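Kostiuk 300 Rebound Net

Football training nets / Home and club / Supplied by Lonosden

We've been selling rebound nets for a good few years now, and the Kostiuk 300 is the one we keep in our own gardens. It's a proper bit of kit! You hit the ball at it, the ball comes back, and before you know it the light's going and your tea's on the table. If you have a child who wants to practise passing when everybody else has gone in, or you coach a side and you're tired of pairing players up in odd numbers, have a read.

What it is

A single-sided rebounder with a steel frame and a tight knotless net, held on by 2 rows of bungee loops along the sides and one along the top and bottom. The frame is 300 cm wide and 195 cm high, so there's plenty to aim at, even on the volley. The angle is set with a pin at each side. Upright gives you a flat return along the grass, and leaning it back brings the ball up for headers, chest control and goalkeeper catches.

The middle settings are where most of the fun is, I think. The ball drops a yard or so in front of you and you have to sort your feet out quickly.

Sizes and weight

Width: 300 cm
Height: 195 cm
Frame: powder-coated steel, dark grey
Net: white, knotless, weatherproof
Ball size: 3, 4 and 5
Ground fixing: U-shaped pegs (grass), sandbags sold separately (hard surfaces)
Stock code: LN-494

It folds flat for storage but it is still a big thing when folded, so measure your shed door first. Ours goes in sideways with the mower out.

Putting it up

Two people will find this much easier than one. Lay all the tubes out on the grass before you start and match the coloured stickers at the joints. Build the outer rectangle, click in the back legs, then do the net last. Start the net at the four corners and work towards the middle of each side. If you go round in order you'll run out of stretch on the last side and have to undo the lot (we have done this more than once).

Leave the net slightly slack for the first week if you like a softer return. For a faster ball, take each loop round the bar twice.

Looking after it

The net can stay out all year. Pick leaves out of the bottom edge in autumn and check the pegs after a windy night. If the frame gets scratched, a dab of outdoor metal paint will keep the rust off.

The carry sleeve for the pegs and the training bib that comes in the box can both go in the machine at 30. Wash them with your dark kit, dry them flat, and keep them off the radiator.
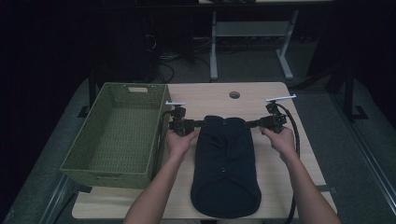 Three things to try first

Two-touch: stand five big steps back, pass with your right, control with your left, and swap over after a minute. It sounds dull and it really isn't, particularly if you keep score.

Turn and go: throw the ball in by hand with the net leaning back, take it on the half turn and dribble away to a cone. Great for midfielders who always want to go back the way they came.

Keeper reactions: keeper faces the net, server stands behind and plays the ball past them on to it. The keeper doesn't know where it's coming from until the last moment. Under-11s love this one and will ask for it every week.

How it compares with the Ikano

We also stock the Ikano, a smaller folding rebounder that fits in the boot of most cars. For taking to away fixtures, the Ikano wins easily. The return isn't as lively though, and harder shots will shift it on wet grass. If it's staying in one place, go for the Kostiuk.

Spares

Replacement nets, bungee loops, angle pins and pegs are all kept at our Iltuvham shop, and we can post small parts. Please give us the stock code when you get in touch, as the older Kostiuk frame takes a different pin.

Page updated December 8, 2018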